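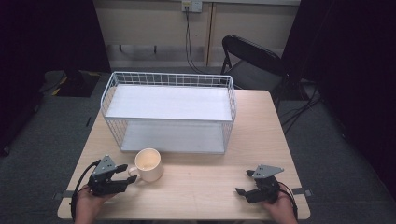

Endero Hand-Held Gripper Pair, Tabletop Set
Sold by Fliltthorpe
Item 164-P (pair, left + right)
In stock, ships from Dredelden
Page updated 10/28/22

Two hand-held grippers, two top plates, two cables. Comes as a matched pair, set up and checked before it leaves the bench. Singles on request, ask first, lead time is longer.

For two-handed tabletop work: mugs, small boxes, wire shelf units, lids, that kind of thing. Not for glass over 500 g. Not for anything hot.

What's in the box
Left gripper, black
Right gripper, black
Top plates, gray, drilled, fitted to both
Finger pads, fitted, plus one spare pair in a bag
Cables, two, black
Hex key for the pad screws
Bench card (setup steps, same as below)

Not in the box: table, clamps, curtain. Clamps are on the accessories page. Get two.

Setup
Table first. Light top, plain, nothing glossy if you can help it. Clamps go on the side edges near the front, one each side.
Cables down past the wrist, never across the table top. Leave a loop. A tight cable pulls the jaw off line and you'll blame the pads.
Plates on top, holes clear. Don't hang anything off them until the pads are checked.
Open both grippers all the way, close, open again. Should feel the same left and right. If one drags, stop and see Pivot.
Put a mug and a shelf basket out and do a dry run before real work. Empty mug please.

Pads
The pads are the wear part. Everything else on this gripper will outlast them if you keep it clean.
Check every 300 grips on normal work, more often on wire goods. Wire eats pads.
Look at both faces in decent light. Scuffs and little pale specks are OK. A groove you can feel with a fingernail is not OK, swap it.
The two sides don't always wear the same. Change pads in pairs anyway. One new and one old will twist whatever your holding.
Wipe with a damp cloth, no solvent. Solvent makes the face go shiny and then it slips.

Swapping pads
1. Unplug the cable. Every time.
2. Open the jaws all the way and lay the gripper on its side on a cloth.
3. Back out both pad screws with the hex key. Keep them, the spares bag has pads only.
4. Clean the seat. Old dust under a new pad tilts it.
5. New pad on, both screws in loose, square it up by eye, then snug. Snug, not tight. The holes strip.
6. Hold the gripper over the table, jaws open, and look down at the pads. They should face each other across the gap, same height, neither one rolled in.

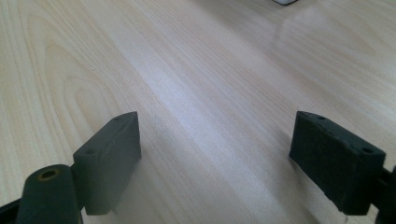

Pivot
Brass-colored ring in the knuckle. Should be clean and dry to the touch. One drop of light oil every 33 hours of use, then wipe it back off. More oil then that ends up on the pads.
If the jaw clicks on closing, check the linkage arm before you order a ring. Nine times out of ten it's the arm screw backed out a quarter turn.
If it grinds, send it in. Don't drill the ring. We've had two come back drilled and both were scrap.

Storage
Jaws open. Closed jaws leave a dent in the pads over a weekend. Coil cables loose, no kinks at the plug end. Keep them off the floor, carpet fluff gets in the pivot.

Spares
Pads, pair: 164-A
Pads, pair, wire goods (harder): 164-B
Pivot ring: 164-R
Linkage arm, left or right, say which: 164-L
Top plate: 164-T
Cable: 164-C
Pad screws, bag: 164-S

Older Tsuchiya pads do not fit. Hole spacing is different. They go on with one screw and then fall off, please don't.

Changes since September
Pad screws now one size all round. If yours came before then you have two sizes, shorter one goes in the near hole.
164-B back in stock.
Bench card reprinted, step 5 on the old card said "tight". Cross it out.

Repairs
Send both grippers even if only one is bad, we set them as a pair. Put your name and a number in the box and a line about what it's doing. Pack the cables seperately so the plugs don't scratch the plates.
Repairs bench: Emiko Ichikawa, Fliltthorpe, Dredelden. Mornings are best for the phone.

Bulk orders, five pairs and up, use the quote form.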